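CHAPTER 3
Folding and Storing Everyday Clothes

Words to know: fold line, hem, knit, rib, seam, stack, woven mat

Before you begin: Bring one short-sleeved T-shirt from home, clean and dry. A dark one is fine. You will use it in Activity 3.1 and again at the end of the chapter.

Most clothes spend more time put away than they do being worn. How they are put away affects how they look when they come out again, how long they last, and how easy they are to find.

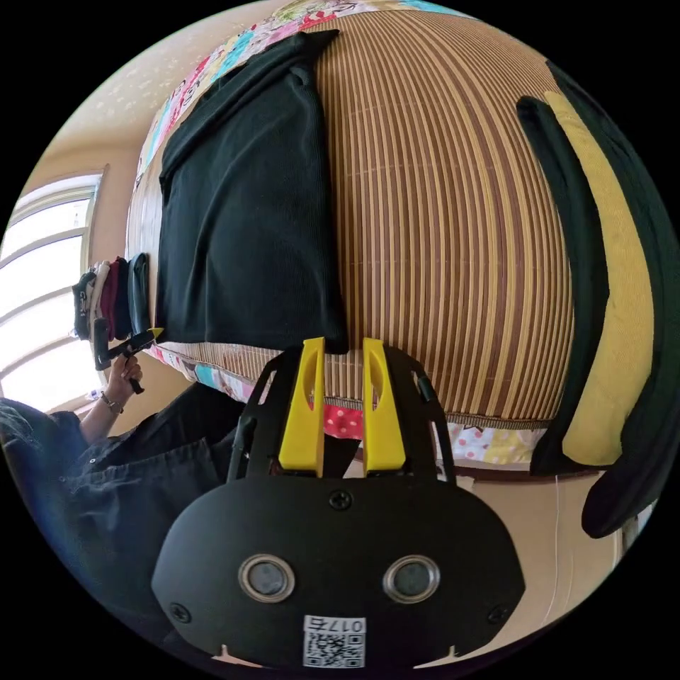
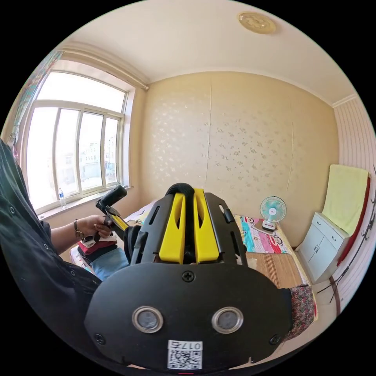
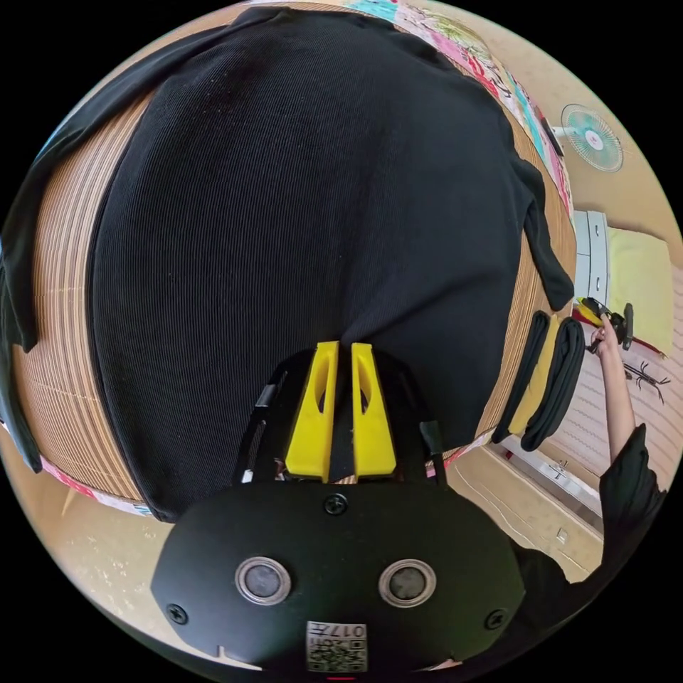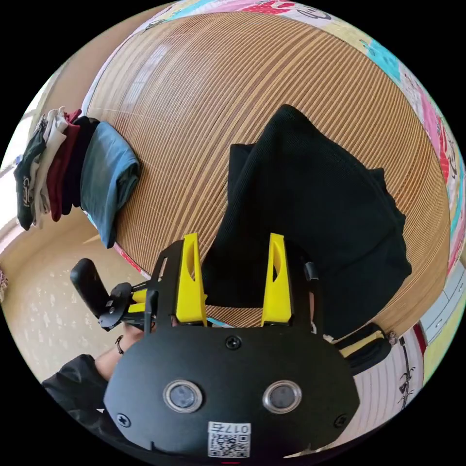 Figure 3.1 Folding clothes on a bed. First: a dark folded item on a striped woven mat. Second: folded clothes, dark red on light blue, at the near end of the bed. Third: a ribbed T-shirt laid flat. Fourth: a black knit garment, loosely bunched.

A place to fold

You do not need a special table to fold clothes. You need a surface that is clean, flat, and large enough to hold the whole garment with its sleeves out. In many homes that surface is a bed. A bed is wide, and most people can stand beside it and reach the middle. The drawback is that a bed is soft. When you press down on a shirt, the bedding sinks and the fold line moves.

A mat helps with this. The mat in Figure 3.1 has narrow strips running side by side, and the bedding beneath and around it is colorful patchwork. A mat like this gives a firmer surface than a quilt. Its straight strips can also be used as a guide. Line up the side of the shirt with one strip and you can see at once if the hem is crooked.

Light matters too. Black and navy clothes hide their seams, and it is easy to fold a dark shirt inside out without noticing. Work near a window in the daytime if you can. The bedroom in the second picture has a large one.

Three states of a garment

For the rest of this chapter we will use three words for the state a garment is in.

Bunched. The fabric lies on top of itself with no clear shape. You cannot tell where the sleeves are without lifting it. Clothes usually come out of the basket this way.

Flat. The garment is spread out, with the front and back layers lying together. The sleeves are out to the sides and the wrinkles have been smoothed by hand.

Folded. The garment has been brought down to a rough rectangle that can be picked up in one piece and placed on a stack.

Beginners often try to go straight from bunched to folded. The result is a lump with a sleeve caught inside. Taking a few seconds to lay the garment flat makes every later step easier.

Knit fabric and ribs

T-shirts are made from knit fabric, which stretches. Ribbed knits have raised lines and stretch more in one direction than the other. Do not pull on a ribbed shirt to straighten it. Lay your palm on the fabric and slide it outward from the center, then let go. If the shirt springs back, it was being stretched.

Case study: The Holub Street laundry room

Radoslava Lukáč teaches home skills at the Dallcombe Adult Learning Center. In July she asked a class of 9 students to fold the same set of clothes twice, first in their usual way and then after laying each piece flat. The students took longer the second time. They also had fewer pieces to refold when the stacks were moved to the shelf. Several students said that the sleeves had given them the most trouble. One student, who had worked in the linen room of the Flasham Hotel, folded everything in thirds both times and saw no difference.

Talk about it: Why might the student from the hotel have had the same result both times?

Activity 3.1 From bunched to flat

1. Drop your T-shirt on the table so that it lands bunched.
2. Find the two shoulder seams. Hold one in each hand and lift.
3. Lower the shirt front side down, hem first.
4. Straighten the sleeves. Check that neither one is tucked under the body.
5. Smooth the fabric from the center to the sides.
6. Leave the shirt as it is and compare it with your neighbor's. You will make the first fold in Section 3.2.

Allow 45 minutes for this activity and the reading that follows it.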